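Cable handling rules updated at Irkulska

The rules for cable tasks at the Irkulska and Skalitz sites changed in December. Of the 1269 runs we reviewed, 347 had no note of how the cable was coiled at the start, so we could not compare them with the rest.

Coil every cable before a run and leave the plug or connector clear of the loops. Lay cables flat on the table. Operators standing at the table keep their arms down while the gripper is over a coil, and speak up if they need to step away.

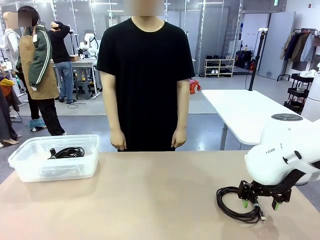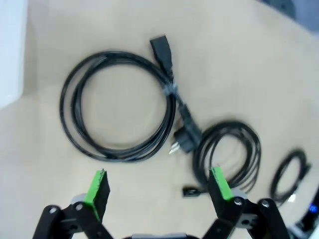
Coiled black cables on the tabletop, with the green-padded gripper.

What to write down

Note the number of cables on the table and which one is the target. If a coil comes open, end the run and log it as "open coil" even if the pick was good. Do not fix it by hand and carry on.

Paewai will move to the same sheet after its next 600 runs. Older Irnance logs stay as they are. Blank sheets are in the shared folder under Cables.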